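Search this site Search Go
We use cookies to remember your settings. Accept / Manage

TIRTON ESTATE RESIDENTS' ASSOCIATION
Minutes of the streets and verges meeting

Present: 6 members. Apologies: none received. The previous minutes were agreed with one correction: for "Patano Close" read "Patano Road".

1. Carriageway
The chair reported on the walk along Patano Road. The surface is smooth asphalt with no lane lines. Two households had asked for a centre line. The meeting did not support this -- the road is residential and wide enough for cars to pass. No action.
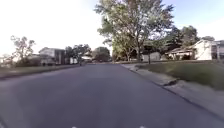
2. Kerbs and drainage
Teixeira, the drainage contractor, has quoted 581 for clearing the gullies, tax included. Agreed to accept, provided that the kerbs are checked on the same visit and any loose sections listed by house number. The secretary to write.

3. Trees
Members discussed the large trees. One request had been made for a crown reduction. The meeting preferred to wait for the tree survey from Proltudach. Low branches over the pavement to be reported to the secretary in the meantime. Cutting by residents is not permitted under the estate rules.

4. Grass
The mowing contract allows 5 cuts. Yellow patches on the lawns were noted. Reseeding was put at 800 and deferred -- the budget line is already spent. Edging along the pavement stays in the contract. 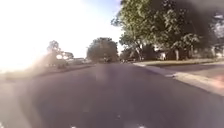 Tirton, March

5. Notice for the board
The text below was approved for display:
"Gully clearing will take place on Patano Road. Please keep cars off the road between 9 am and 3 pm on the day. The date will be put through letterboxes."

6. Any other business
Low sun on Patano Road was raised as a hazard for drivers. Noted. The meeting closed at 8.40 pm.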